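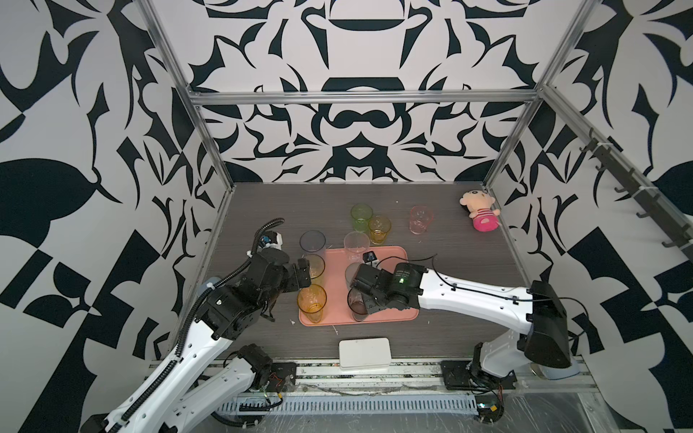 May, late evening

Went back to the allotment meeting in Udton against my better judgement. The new idea is a water meter on every plot, and a flat charge of 300 a year shared out between us "by fair use", whatever that means. I asked how fair use would be worked out and got a long answer with no number in it. I have sat through enough of these to know that a long answer means they haven't decided, or they have and we won't like it.

The firm fitting the meters is called Xenos. Their leaflet claims the plots at Plestell used 484 litres a day before metering and 178 after. Fine, but over which days? If the first lot was measured in a dry June and the second in November I could get the same saving by doing nothing at all. The leaflet has a graph with no months along the bottom. I said so and was told it was only meant as a guide.

I walked home by the canal in a temper. The hawthorn is out on the far side and smells of old cupboards, which I like, though I seem to be alone in that.

Did a rough test of my own after tea. Filled the big can at the butt and timed it, then did the beans and both rows of lettuce. I got through 2 cans and the ground looked the same as it did before I started, grey on top and cracked by the path. So either I have been watering too little for years or the beans don't much care. I suspect the beans don't care. They came up well enough last year when I was in Moladberg for most of the spring and they got nothing except rain.

The slugs have had the first sowing of radish. Beer traps again, I suppose, though I have never been convinced they kill more than they invite.

Must look out the old water bills before the next meeting. I think they are in the blue folder with the boiler papers. Also need string, and something for the shed hinge.

Bed at half ten. Wind getting up.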